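Features | Profiles | Workshop Notes | Letters | Archive | Subscribe

The Patient Art of Walking a Robot Through a House

Feb 16, 2021

The first thing Nasrin Bahrami does when I arrive is hand me a cup of tea, and the second is hand me a controller, and she makes it plain that I should finish with the one before I pick up the other. She has seen what happens when people steer with a full mug balanced on one knee. The carpet at Bevard, the small company where she has worked since September, has seen it too.

Bevard teaches household robots to get around, and it does so in a way that strikes me as wonderfully old-fashioned, considering. Somebody sits down, takes hold of the thing by remote control, and shows it. Go through this door. Turn a little sooner. Slow down near the corner, the way you would if you were carrying a tray. Each trip from start to finish is called a demonstration, and the learning program they use, which goes by the name of Tirno, studies the demonstrations and tries to do likewise. (I asked who Tirno was named for and got three different answers, one of them involving a dog.)

When I had pictured this beforehand I had imagined a young person in a headset, doing something very fast. Bahrami is neither fast nor in a headset. She taught piano for years before she came to this, and she drives the way I suppose she must have played for her pupils, evenly and with a certain exaggerated clarity, so that whoever is watching can tell where one phrase stops and the next begins. If she means to turn left, she commits to it. If she has to stop, she stops completely and waits a moment before going on.

"You can be a very good driver and a terrible teacher," she told me, while I was backing into a wall for the second time. "You are a bad driver, but you might be a good teacher. You are at least slow."

I have chosen to take that as praise.

Her colleague Gyula Győri keeps the records, and he is the one who explained to me why all this driving happens first in houses that don't exist. Before a robot is let loose on a real hallway it spends a long while in simulated ones, drawn up by computer, where a misjudged doorway costs you nothing but a little pride. The team has collected 3000 demonstrations this way, of which Győri reckons the last 200 are the ones worth bragging about. The early ones, he says with real affection, are full of dithering. You can tell from the path alone when the person at the controls was hungry.

Dithering matters a good deal more than I would have guessed. If a driver wavers in front of a door, trying to decide, the robot learns that wavering is simply what one does in front of doors. Győri showed me a plot from last autumn in which the learner came up to every doorway, rocked back and forth twice, and went through. They traced it to a single afternoon and a single driver, whose name he gallantly wouldn't give me, although Bahrami had gone rather pink.

So there are rules now, kept on a sheet of paper taped beside the desk. Look at the whole room before you move. Decide on your way out of it. Don't fix a mistake by making a quick little jerk the other way; back off and come around again. Nobody drives for more than 60 minutes, and then it's outside for some air, whatever the weather.

My own lesson was in one of the red rooms, which I had grown quite fond of by the end of the morning, with its gray boards and the door of turquoise panes at the back.

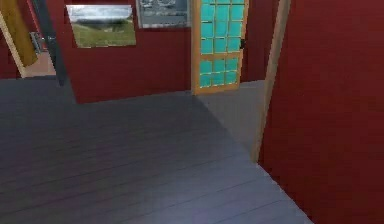 Out of the Drawing and Into the Hall

What comes next is the part that keeps Győri up at night. A drawn floor is kinder than a real one. It has no curling rug, no draft, no cat. When Tirno's lessons are carried over to Ikov, the waist-high machine that lives in the back hall, everybody gathers to watch, and everybody has advice.

Here the teaching gets more physical. Obradović, the workshop next door, built Ikov with a padded rail across its shoulders, and when it goes astray Bahrami takes hold of the rail and guides it by hand, walking alongside at an easy pace. I watched her do this with the turn into the kitchen, which it had been taking too wide. Seven times she walked it around, murmuring the whole way, though it has no ears to speak of. Then she let go and stepped back against the coats.

It went in a bit crooked and stopped by the table. She thought the turn was still late and said so, and she put her tea down and went to fetch it back for another try.

Recent features

The Clock Mender's Second Shop
A Winter with the Ferry Pilots
Learning to Weld After Retirement
What the Piano Tuner Hears
Letters: Your Thoughts on Self-Steering Mowers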